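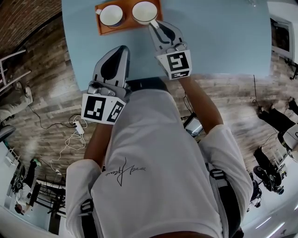 An operator brings a hand-held gripper to the handle of a white cup during tabletop work with a tray.

Lomska has approved the purchase of 16 additional pairs of hand-held grippers for its manipulation program and pushed the purchase of a second robot arm into the next budget cycle. Orders go out in July.

The grippers are held by a person and used to carry out a task directly, with no arm involved. Each carries a cube printed with square markers at the wrist end, from which position can be recovered. The recordings are later used to train arm controllers. Current work covers tableware: cups, trays and the handles of both.

Milagros Tolentino, who prepared the equipment plan, set the unit price at $804 per pair, excluding marker cubes and finger pads. Pads are treated as a consumable and carried on a separate line. The plan allows for one replacement set per pair per quarter.

"The arm was the largest single item and it would have sat idle until the controllers were ready," Tolentino said. "We would have been paying for service coverage on a machine with nothing to run."

The grippers will come from Indeck, which also supplied the first batch. A competing quote from Zokimance was lower per pair but priced calibration as a yearly service. Over the planned life of the equipment the two offers came out close, and Indeck's shorter lead time of 6 weeks decided the matter, according to the purchasing note.

Haziq Gunawan, who runs the recording stations, asked for two changes before the order was signed. The first was a single finger geometry across all units, so that recordings from different stations can be pooled without a correction step. The second was a stock of spare marker cubes. Scuffed faces are the most common fault logged on the existing units, and a pair is out of service until the cube is replaced and checked.

The plan also covers 238 hours of operator time for the first phase, plus storage and cabling. Floor space is unchanged. Tables stay in the present room, with power to be moved to overhead drops if the facilities quote comes in under the limit set for minor works. That quote is still open.

Leonora Calimlim, who signs off on capital spending, said the arm purchase would be reviewed once the first phase is complete. The review will look at controller performance on the cup and tray tasks, along with the failure rate of the finger pads. No supplier has been selected for the arm.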